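Come run the chip line with us at Rollness
112 shares | 2 comments

Hi! I run the refurb bench at Rollness, where we bring old office computers back to life, and I need a cell operator. We used to seat every processor by hand (my thumbs remember). In April we started handing that part to a robot arm we call Garrido, and the job has changed a lot. You'd load trays, check sockets, teach positions, and step in when Garrido gets fussy. Less squinting, more problem solving, and yes, more walking!

People ask if anyone lost their spot. No, though two of us moved over to testing, and I won't pretend everybody loved it at first.

Garrido's gripper with a processor, at the fixture and at a motherboard:
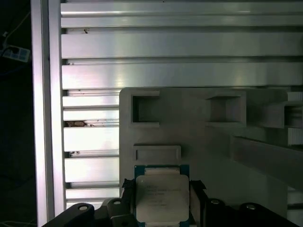
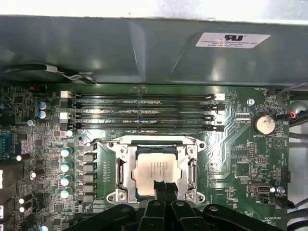

What I'm looking for

Steady hands, patience, and okay with repeating yourself, roughly 100 boards a shift. No robot experience needed, we'll train you. Stop by the Lekness building or send me a note by the end of May 2025.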